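Chapter 5
Stores, Bowls and Peelings: Handling Vegetables Before Cooking

Draft text: Nandini Chowdary and Jaime Carvalho

Before you start you should know:
how to wash your hands properly (Chapter 1)
how to hold a small knife (Chapter 3)

By the end you should be able to sort a bag of mixed vegetables, pick out what needs using first, and set up a bench for peeling.

Most kitchen work is done before the hob goes on. Fetching, sorting, rinsing, scrubbing, peeling. Dull, maybe. But a badly sorted sack costs money and a crowded bench costs time. At the Ostari training kitchen, prep takes up almost 60 minutes of every morning, and new starters do nothing else until April.

Roots and tubers first. Potatoes, carrots, swede, beetroot. They keep well if they are dark, cool and dry. Not in the fridge for potatoes, a cupboard or paper sack is better. Green patches: cut out deeply, or throw the potato away if there is a lot of green. Sprouts: small ones can be cut off. Soft, wet or smelly: bin it, and check its neighbours.

Then the bowls. One for unwashed, one for washed, one for peelings. Wide and shallow beats tall and narrow, you can see to the bottom and lift things out without digging. A pale inside helps too, soil and loose skin show up straight away. Don't overfil them.
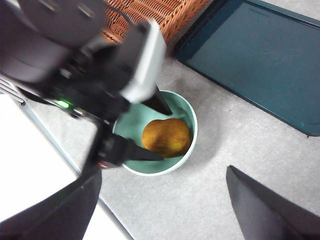 Fig. 5.1 Pale green bowl, white rim. Shape and skin colour like a potato's.

Look at the skin in Fig. 5.1. Ochre, yellow, darker brown patches. Uneven colour is normal on many potatoes and is no reason to throw one out. Lumpy shapes are fine aswell, they just take longer to peel.

Key words: tuber, sprout, peelings, rinse

Starter task
In pairs. Take 13 potatoes from the sack and sort them: use today, keep, bin. Write one reason for each pile. Swap with another pair and see where you disagree.

Section 5.1 begins with washing.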